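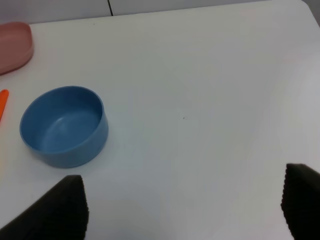

Search this site
Enter keywords Go

Graltundale Community Rooms
Kitchen and Craft Table Check, with comments
April 13, 2018. Checked by Colin Stockdale

1. Tabletop clean and smooth to the hand: OK
The white top has come up nicely, and I'm so pleased we stopped using the gritty cleaner on it. A few tiny marks remain. Please leave them be, they won't hurt a soul.

2. Table steady, legs tight: OK
I leaned on all the corners (with my full weight, and that's saying something after Easter) and it didn't budge.

3. Bowls free of cracks and rough rims: OK
Run a finger right around the rim and then look inside with the light on. The blue one is a favorite with the little ones, so it gets knocked about more than the others and I always give it a second look.

4. Small items kept back from the edge: NEEDS ATTENTION
Two things had rolled to the floor by the sink when I came in, and one of them was underfoot before I saw it! A minute spent pushing everything toward the middle would do it.

5. Containers clean, lids fitting: NEEDS ATTENTION
Lids from the Sosa set are mixed in with the Allik ones again. They nearly fit, which makes it worse, bless them. I've sorted what I could and left the odd ones in drawer 14.

6. Floor dry, walkway clear: OK
Mat by the door lies flat now that it's been turned over.

7. First aid box stocked: OK
Plenty of bandages, but the burn gel runs out in July, so a new tube should go on the next Gekamness order.

Anything broken goes in the gray bin in the hall, and please write it in the book too, or ring me on extension 649.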